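Savholm Playhouse, Stage 2
Rewatch Night Safety Checklist
Date of check: June 19, 2025
Show on screen: Frei, the two-part finale

Exits clear: PASS. The cardboard cutout of the season one cast has been moved away from the fire door again.

Seats, 111 total: PASS WITH COMMENT. Row F still tips backward during slow episodes. Bolts ordered in May.

Projector cart: FAIL. Held level by a Dultero box set. Sturdy, but it's the season everyone hates and people keep trying to remove it.

Extension cords taped down: PASS.

Replica bedroom set, lobby: PASS. Bed does not block the walkway. Guests may sit, not nap.

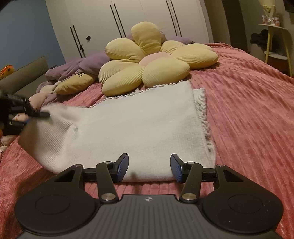
White knitted blanket, folded, on the coral-pink bedspread.

Extinguisher, tag 1163: PASS. Gauge in the green.

Aisle lights: FAIL. Left side out from row C back. Latecomers will be finding their seats by apology.

Volume: PASS WITH COMMENT. The Fevari theme song is much louder than the dialogue. Turn it down before the credits.

Intermission: 30 minutes. Finale arguments go to the lobby, away from the stairs.

Recheck both FAIL items before doors open.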